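Two-armed robot on the cutlery table, what happens to our hours?

Asked Thursday, May 17, 2018 in Work and Workplace

I work in the wash-up and laying area of a staff canteen in Listlow. We do 800 covers on a full day. In December the contractor, Plollitz, told us that sorting and setting out cutlery would be moved over to a robot with two arms, and that none of us would lose our jobs. It is now being tried during the afternoon shift. My contract says 40 hours and describes me as a kitchen assistant, with no list of tasks.

My questions are whether they can change what I do all day without a new contract, and what the work is like once one of these is running. At the moment I am asked to stand near it and put right what it gets wrong. I find that more tiring than doing the forks myself.

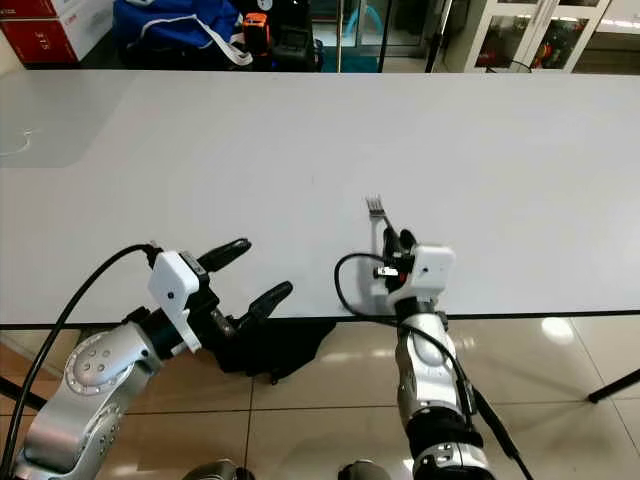 Right arm holding a fork, left gripper open.

I have not been given any training for this apart from being shown the stop button. Should I have been?

3 answers

Answer 1 (accepted)
If your contract only says kitchen assistant, they have a fair amount of room to move you between kitchen tasks. Read it again for a line about "other reasonable duties", most of them have one. Hours and pay are different and they should not change those without your agreement. Ask in writing what your job will be once the trial ends and keep the reply.

On training, yes. Before you work next to it you should be told where you can stand, when you may reach on to the table, who resets it after a stop and who you report faults to. Ask to see the risk assessment. If there is a union rep on site, go to them first, they may already have a copy.

Answer 2
We had the Pladurero system put in at a hospital kitchen where I was a supervisor, for trays, so not the same thing but close. The first 2 months were the worst. People were watching it all shift and got sore backs and headaches from standing still. We changed the rota so that nobody minded it for more than 60 minutes at a time and then they went back on to pots or the serving line. That helped a lot. It did cut the lifting.

What we lost was the chat. Four of us used to do trays together and afterwards it was one person and the machine. Worth raising if they ask for feedback. Also write down every time you have to step in, with the time, or the office will think it runs on its own.

Answer 3
Mikuš did the same at our place and they just stopped replacing people who left. Get it in writing.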